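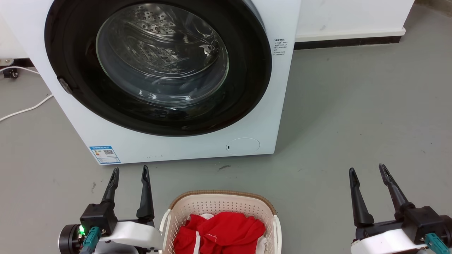
Veronika Zaugg wrote in to say she'd been putting soda crystals in with every wash for a year and her towels still came out like cardboard, so what was she doing wrong. Probably nothing with the crystals. Probably too much detergent, and fabric softener on top. Third message like that, so I'm redoing the old towel page properly.

How to get stiff towels soft again

Works for cotton. Bamboo mix, mostly. Microfibre no, different animal, leave those out.

What you need

Towels, obviously
White vinegar, the clear cheap stuff. Not malt. Malt smells like a chip shop and is brown
Soda crystals (washing soda). Not bicarb, not caustic soda. Read the bag
Your normal detergent, much less of it than normal
A measuring jug
Most of a day, though you're only needed for bits of it

Why they go stiff

Two things usually. Hard water leaves minerals in the loops. Then detergent that never rinsed out sits on top of that. Softener adds a waxy coat, feels lovely for a fortnight, then the towel stops soaking anything up and you're pushing water round your back with it. If your towel is soft but useless, that's softener. If it's scratchy and useless, hard water and detergent. Same fix for both more or less.

Quick test. Drip a bit of water on a dry towel. Sinks straight in, fine. Sits there in a bead, needs stripping.

Step 1. Sort

Whites and pales together, darks seperate. Navy and red will bleed in this, even old ones. Mine did. I had a set of Szalai bath sheets, dark green, eight years old, and the water still went like pond.

Shake them out. Check for hair grips.

Step 2. Soak

Bath or a big tub. Hottest tap water for whites, warm for darks. Gloves on for this, soda crystals dry your hands out something awful.

One mug of soda crystals for a bath a third full. Stir till it's gone, THEN towels. If you tip crystals on top of the towels they clump in the folds and you'll be picking them out.

Push everything under. Leave it till the water is cold, stir when you walk past. Water will go grey or a sort of weak tea. Normal. Don't be tempted to skip this bit because they look clean, they always look clean.

Not with wool or silk, and don't soak in an aluminium tub.

Step 3. Wring and rinse

Drain. Squeeze out what you can. They're heavy, so do them one at a time and carry them in a bucket, wet bath sheets over the shoulder down the stairs is a mistake you make once.

Step 4. Wash with nothing in it

Into the machine, no detergent at all. Longest cotton cycle, 60 for whites if the label says ok, 40 for darks. Have a look part way through. Suds? That's old detergent coming out. If there's loads, run it again.

Don't pack the drum. Towels need to drop and flop about, that's what lifts the loops. You want to be able to get your hand in over the top of the load. Two bath sheets and a couple of hand towels is plenty in an ordinary machine.

Step 5. Vinegar rinse

Half a mug of white vinegar in the softener drawer, rinse and spin. The smell goes when they dry. Really does.

Check your machine's booklet first. Some makers say no vinegar because of the rubber seals. Now and then is one thing, every single wash for years is another, and I wouldn't. If yours says no, do two plain rinses and leave it at that.

NEVER vinegar and bleach. Not together, not one after the other in the same load. Makes chlorine gas. If you've bleached whites, rinse them and wash them again before any vinegar goes near.

Step 6. Dry

This is where most of the softness comes from and where people stop paying attention.

Take them out as soon as the cycle ends. Hold by the short edge, snap hard, turn round, snap the other end. Ten seconds a towel.

Line: a windy day beats a hot one. Still, hot sun bakes them flat. Bring them in just before they're bone dry.
Tumble: low heat, couple of dryer balls, don't overdo it.
Radiator: last resort. They dry in the shape of the radiator. If you must, turn them over half way.
Airer: space them out, window open a crack, snap them again half way through.

Don't iron towels. I know somebody's gran does.

After that

Half the detergent you used to use. Softener, none. Powder or liquid, either, though liquid rinses easier on a short cycle. Longer wash rather than a hotter one if they're just a bit tired.

Very hard water: a spoon of soda crystals in the drum with the detergent. A spoon, Veronika, not a mug. Full strip like this one maybe every 3 months, more if there's teenagers.

New towels want a wash or two before you use them, they come with a finish on to look plump in the shop. The Cisberg ones I bought in September shed blue fluff over everything till the fourth wash. Fine now.

If it didn't work

Still beading: do the soak again, overnight this time.
Still scratchy but soaks up ok: drying problem, not washing. Go back to Step 6.
Smells sour when damp: mildew. Hot wash, dry fully, and clean the machine while you're at it. Wipe inside the fold of the rubber, pull the drawer out and scrub behind it, empty hot cycle, leave the door open after.
Loops worn flat, can see the weave: it's finished. Cut it up for floor cloths or ask at the dog rescue, ours takes them.

Updated 09/03/2022. Quantities for hand towels and bath mats going on a seperate page, rubber backed mats should NOT get the hot soak so please hang on for that one.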